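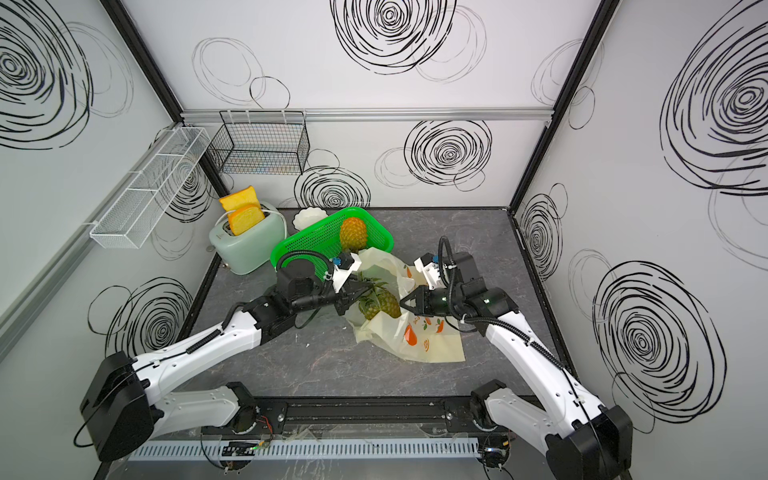
Walk guides wanted – Plakley riverfront, 2025 season

Posted November 26, 2024

Mogensen Walks is looking for 4 part-time guides to lead small groups along the old canal and the riverfront in Plakley. Season starts in May. Training before that, paid.

You'd be out with visitors for two hours at a time, mostly on foot, mostly on brick and gravel. Some stairs at the Holero Street landing – 7 flights if you take the tower, and the tower is on the Saturday route. Groups are mixed: families, retired couples, school trips, people off the tour boats with not much time. You need to be heard over traffic at the bridge. No microphones.

What we're after

Someone who likes talking to strangers
Knows a bit of local history or is willing to read up (we give you the binder)
OK in rain
Can get to the Arby Landing ticket hut by 8:30 in the morning
First aid card is a plus, we can pay for the class
Second language very welcome, Spanish or German especially

You don't need to have guided before. Two of last years guides came from restaurant work and did great. Students fine, retirees fine.

Routes

Canal walk – warehouses, the lock, the old ice house. Flat.
Riverfront and tower – longer, steeper, better views. Ends at the fish market.
Evening walk – summer only, lantern provided. Extra pay for these.

You learn 2 routes to start with and pick up the third later if you want it.

Pay and hours

Hourly, paid every other Friday. Tips are yours. Most guides do three or four walks a week, more in July and August. Tell us up front if you can't do weekends – we can work around some of it but not all of it. Jacket and hat supplied, bring your own shoes. Free pass for the ferry all season.

How to apply

Drop a letter at the ticket hut or mail it to Mogensen Walks, PO Box 454, Plakley. One page is plenty. Say which days you're free, which languages you speak, and tell us about one spot in town you'd show a visitor and why. Please put a phone number on it, we had several last time with no way to reach the person.

Short list gets a call and then a trial walk, half an hour with two of our staff playing tourist. Wear something warm. We'll try to answer everbody, but it may take a few weeks over the holidays.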